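Notes for session 4: recording demonstrations. Read these before you book time on the arms. Kazimiera Stępień keeps the booking sheet.

## Two ways to show the task

In hand guiding, you hold the arm and move it through the motion yourself. The controller records joint angles while the motors only cancel gravity. It is easy to learn and good for one arm. With two arms it gets awkward, as your own body ends up in the camera views.

In remote control, you move a pair of small leader arms and the robot's arms copy them. Your hands stay out of the recording, so the camera data matches what the robot will get when it runs alone. The cost is feel - you get no sense of force through the leaders and have to judge contact by eye.

We use remote control for the laundry task. Nele Vanhove's group tried hand guiding on it last year and gave up after 10 episodes.

## The Saltine laundry set

Saltine is our name for the course dataset. It holds 470 episodes, of which 132 are set aside for testing. The task is to move clothes from a pile on the floor into a top-loading washer. Each episode has three parts:

1. **Approach.** Bring one gripper down to the pile with the fingers open. Keep the other arm still, clear of the path to the drum. Slow down over the last stretch, as a gripper that lands hard pushes the cloth flat.
2. **Grasp.** Press into a thick fold and close. Thin edges slip. With heavy fabric such as canvas or denim, take it near the middle so less of it drags.

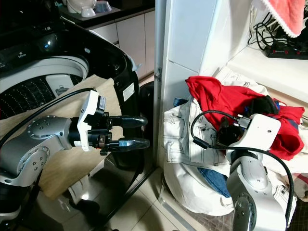 3. **Lift and drop.** Raise the garment until it clears the rim, move over the drum, lower a little, then open. Wait for the cloth to fall free before you back away.

If a grasp fails, try again within the same episode. Retries are useful and we keep them. Stop and discard only if an arm hits the machine or a cable catches. Episode 1033 in the raw log is a good one to replay before class: two missed grasps, then a clean recovery. (Raw log numbers include practice runs and discards, so they run higher than the set itself.)

## Before the next session

- Record five episodes with your partner. Swap operator after each one.
- Write one line per episode: garment, number of tries, anything odd.
- Read the Samonte handout on action delay, sections 2 and 3.

Send logs to Jayson Padilla. Questions about the leader arms go to Efren Pangilinan.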